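Speaker notes: "What does the dish robot cost you in year two?"
Lejla Vasić, April session, after the coffee break

Opening. Don't thank the organizers twice. Get straight to the money.

Ask for hands: who has sat through a sales demo of a table-clearing robot? Keep your hand up if you left with a price. Keep it up if the price included anything besides the arms. I expect very few hands by then.

I run purchasing for canteens. I have no grudge against robots, I have a grudge against quotes with one line on them. So for the next while I want to talk about clearing a tray after lunch, because it's the job every vendor wants to sell us at the moment, and it's a good one for seeing where a budget leaks.

What the job is made of: leftover food goes one way, wrappers and tissues another, dishes into a rack. Any new hire gets it in one shift. When Leinonen quoted us, all of that was called "tray handling" and had a single number beside it. I asked what happens to the rice. They said they would come back to me on the rice.
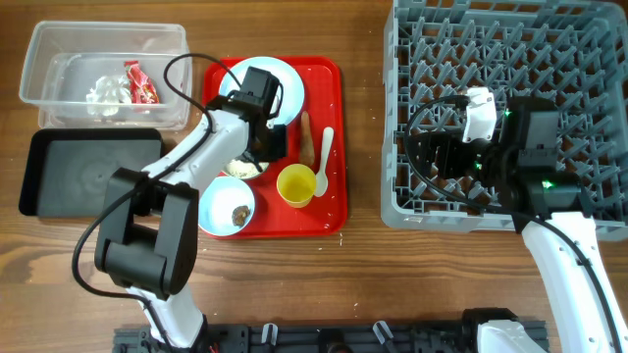 So my first rule is to split the quote by task. Scraping is a line. Trash is a line. Racking is a line. If the vendor can't price them apart, they probably haven't tested them apart either, and you'll be paying for the weakest of them in staff time.

Second rule, ask for the crumbs. I mean it. Whoever wipes the table after the machine is on your payroll, and those minutes belong in the comparison. Zidness sent us a very handsome spreadsheet in which the table was never wiped by anyone. (Pause here. People usually laugh. If they don't, move on.)
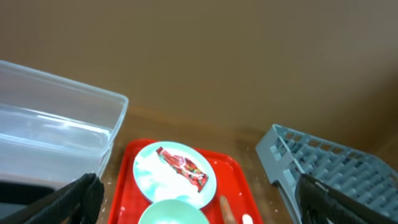 Reading time: 3 minutes from here to the end

Wrappers. A shiny, crumpled snack wrapper lying across a plate is a dull problem for a person. For your plan it's a question you write down and send: does the price cover trash that is light and bent and a different shape every time, or does it cover plates? Get the answer in the contract. "The system is designed to handle" is a phrase I cross out on sight.

Ask about the bin as well. If the trash has to land in one particular container in one particular spot, then that container is equipment. Somebody has to empty it, put it back where it was and buy the next one when it cracks. Same with trays and racks. We budgeted 1,000 for what we called accessories, and it went on trays and bins before we had bought a single spare for the arms.

Now dishes, the part vendors like best. I understand why, it looks good.

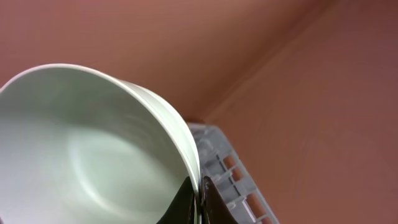
Bowl held at the rim, rack alongside.

I'll give them this, a bowl held by its edge is nice to watch. But my plan needs breakage, and the only breakage figure I've been offered by anyone was zero. Zero isn't a figure, it's a mood. Put your own number in. Use what your people break now and leave it there until you have a log that says otherwise.

Check the rack against your dishwasher too. I have seen a pilot plan where the rack in the demo didn't fit the machine in the kitchen, so a person moved every dish from one rack to the other. That was under Plandemance, and it went into the report as a success - with a footnote.

Fingers wear. Cables wear. Ask for the price of a replacement pair of fingers, the price of a cable, and who is allowed to fit them. Our first service estimate was 3,111 for the year. It covered visits and didn't cover parts. I only found that out by calling.

How long to pilot. I say 9 weeks, and I'd fight for all of them. Vendors offer 3. Three is long enough for everyone to be polite and too short for the menu to come around again. You want the sticky day, the soup day and the day somebody swaps the cups for a different set.

If they ask about Tistetance: yes, we looked at leasing through them. It was cheaper per month and the exit clause was awful. Don't get drawn into more than that.

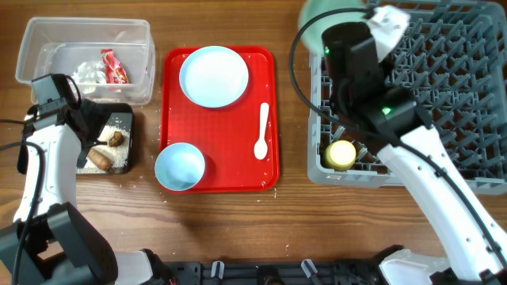
What to ask for before you sign

Separate prices for food, trash and dishes.
A written list of the tableware it was tested on, with sizes. Plates, bowls, cups, spoons, all of it.
Time per tray including the wipe-down, measured in your room with your staff watching.
Parts prices, on paper, held for the length of the contract.
The name of the person who answers the phone during lunch.

Questions. Someone will say labor is only getting more expensive. Agree with them, then ask what they assumed for supervision. If time is short, skip the leasing slide and leave the list up on the screen.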